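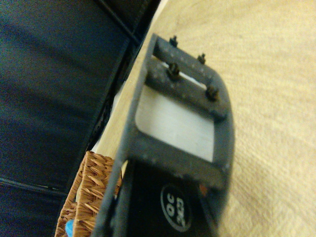
The Wiltent gripper during tidying work, with a woven basket at lower left.

Safety in the Home Laboratory: A Conversation with Pascal Nolte

In December, a household robot operated under the Wiltent project at the Irketti Institute closed its gripper on the sleeve of a staff member and did not open again when told to. There was no injury. The robot was withdrawn from use the same afternoon, and an internal review followed. Its findings have now been released to partner institutions, and Pascal Nolte, who leads operations at the Tirnton site, agreed to discuss them with the Institute's newsletter.

Nolte is careful about the word "accident." The review uses "uncommanded hold," and he prefers it. "The gripper closed when it was supposed to close," he said. "A colleague was handing it a cleaning cloth, and it took the cloth and part of her cuff together. The fault is in what came next. She gave the release command, the screen reported that the hand was open, and the hand was shut."

The hold lasted around 7 seconds by the log. It ended when a second operator pressed the emergency stop, which cuts power to the arm and allows the fingers to be moved by hand. Nolte noted that the stop button was then mounted on the control desk, out of reach of the person standing at the robot. "She could not have pressed it herself. That is the sentence in the report I have read most often."

The cause was found in the exchange of messages between the gripper and the arm controller, a unit supplied by Stüber. If the connection dropped for a moment and came back, the controller went on showing the last position it had been asked for. It did not request a fresh reading. A release command sent during the gap was lost, and the display showed it as carried out.

Reviewers then went through the records of 508 earlier grasps and found the same mismatch in 3 of them. In each case the robot had been working alone, and the operator had noted a dropped or stuck item and carried on. Nolte does not blame the operators. "We had given them a form with a box for 'object not released.' They ticked the box. There was no step after the box, so the form went into a folder."

Asked whether the type of work contributed, he paused before answering. Wiltent concerns ordinary household tidying, and the objects are light.
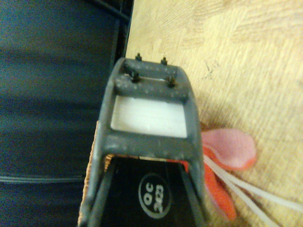
"Soft things are harder than people expect," he said. "Fabric, cords, anything that folds or trails. A hard block is either in the hand or it is not. With cloth you can have a corner held and the rest on the table, and the motor current looks almost the same. Our staff had become used to stepping in and pulling things free. It was quick and it was kindly meant, and we should have stopped it months earlier."

Stepping in is no longer permitted while the arm is powered. The stop control is now a handheld unit, carried by whoever is closest to the robot, and a session cannot begin until that person has tested it. The gripper reports its measured position continuously, and if the reading is missing the arm halts and the display shows a warning in place of a value. Any uncommanded hold is sent to the site safety officer before the next session is scheduled.

The changes took 8 weeks, longer than the Institute had planned. Part of that time was spent in discussion with Stüber over whether the controller had behaved as documented. Nolte described the talks as correct and at times slow. "Their manual does say that the value shown is the requested one – on a page none of us had read closely. They have agreed to label it on the display. We have agreed to read the page."

The colleague involved has returned to the project and helped write the new handover procedure, which requires that objects be placed on a surface for the robot to collect. Direct handover between person and gripper remains suspended. Nolte would not give a date for its return. "It is a useful skill for a robot in a home, and I expect we will take it up again. First I want a long run of records with no mismatch in them, and I want someone outside this building to check the records."

Partner institutions using the same controller have been asked to compare requested and measured positions in their own logs and to send the results to the Tirnton site.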